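Stikden trial — laundry pick-up faults, January

Quick page, more to follow when the logs are sorted. Bedroom set, clothes off the bed and into the basket, over and over. The right hand kept letting go late. Command says open, fingers stay shut, arm moves off anyway. Not good near people.

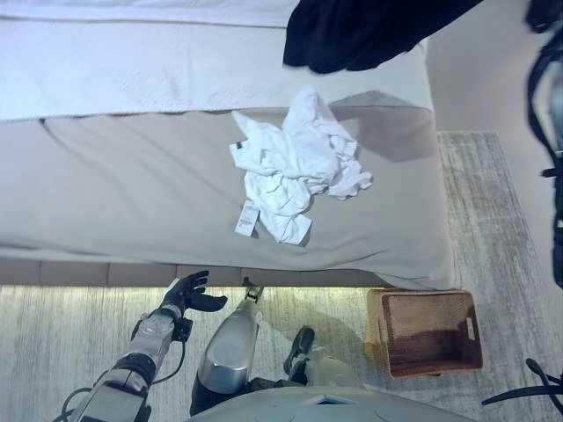 Did anyone get hurt?
None of us did. Whole team stays behind the line while the arms are live, and the stop button was pressed every time.

First late release was run 721. Put it down to a slow network and carried on — shouldnt have. By the end of the month, 10 late releases in 2,133 runs. Worst one took 60 seconds to let go.
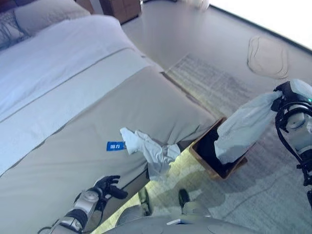 Clurnon sent new hand firmware, which cut the delay but didn't clear it. Same fault came back on soft thin stuff, never on towels. We've stopped all runs with anyone inside the line untill it's fixed.

Next suspect was the finger sensors reading "still holding" after the open command.
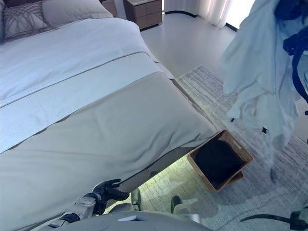 Bed and basket, Stikden bedroom set.

Swapped the hand cable as well. No change. Logs from both sides now with Busanwood, who want the hand back on the bench.

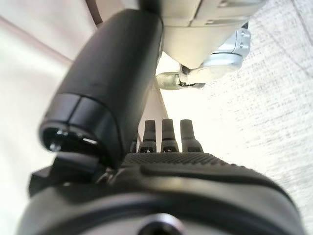
and they'll want the old cable too, so please don't bin it. New rule meanwhile: no release in two seconds, arm freezes where it is.

Updated 12/02/2026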